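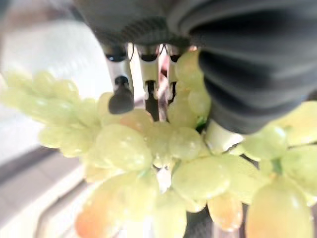 Heike Heitmann wrote to ask whether she ought to buy the hand first and worry about the rest of the robot later, and would we please give her a straight answer before June, when her budget closes. It's a question we get a great deal at Skendwood, so the straight answer now lives on this page — with apologies to Heike for its length.

## Wanier two-armed humanoid: planning your purchase

No, Heike, please don't buy the hand first. The Wanier is sold as a full body with two arms, two legs and a pair of many-fingered hands, and the hands take their power and their instructions from the arms. We do keep spare hands at Grirkley for customers who already own the robot, and we're always glad to see one go to a good home, but on its own it will sit in a drawer and make you sad.

### Room to work in

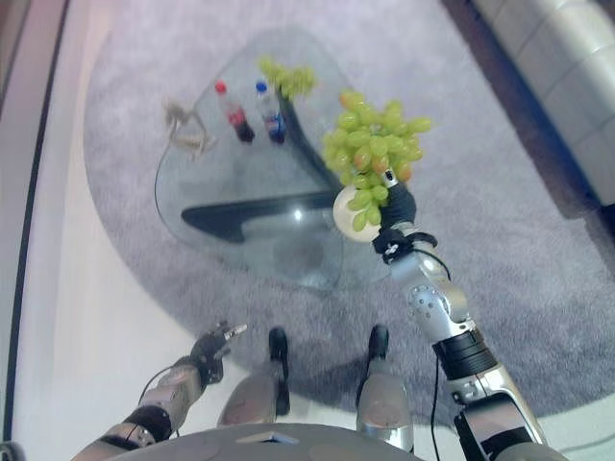

Floor space is the line people forget when they add up the cost. Please allow for the reach of both arms as well as the place where the robot stands, and do think about the furniture you already have before ordering more. A low glass coffee table on a carpet, with a sofa nearby and a couple of bottles left on the glass, is a perfectly sensible place to plan around, and it will teach you more about your own room than a bare test bench would. Measure the gap between table and sofa, then come and talk to us. Lutz Diekmann does our room plans and will happily draw yours from a rough sketch, at no charge, if you send it before you order.

### Hands, covers and consumables

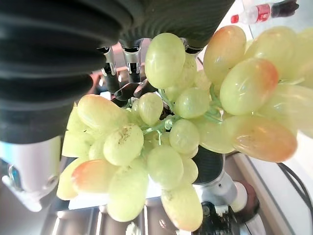 Put a little aside each year for the parts that wear. Covers and fingertips are the usual ones, and they're ordered separately so that you needn't replace a whole hand for the sake of one tired piece. If soft fruit is your sort of work, say so on the order form, as a bunch of grapes with its thin, branching stems asks rather more of the fingers than a box does, and we'd want to talk through your grip settings before delivery. Do budget for fruit as well! One customer put down 80 bunches for the first season and came back for another 100, and we thought that was very well judged.

### What to put in the budget

- The robot itself, quoted by letter once we've seen your room plan
- Lenz service cover, 19 months, renewable
- Wear parts pack, order code 502
- Floor marking tape, if visitors will be about
- Two days of training for your own people, lunch included

Training is the item most often crossed out, and we do wish it weren't. Two days sounds a lot when everyone is busy, but the second day is spent entirely on your own objects, on your own table,

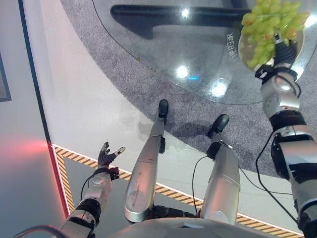 and it's usually then that the useful questions come up: who clears the cables away in the evening, where the plates are kept, whether the cleaners need to know anything. Bring whatever you'd like handled — crockery, fruit, packets, the lot — and a notebook for the settings you want to keep.

Prices in our letters are held from the day we post them until the end of the following month. For a room plan or a quotation, write to Lutz at the Skendwood office, and do mention if you have stairs.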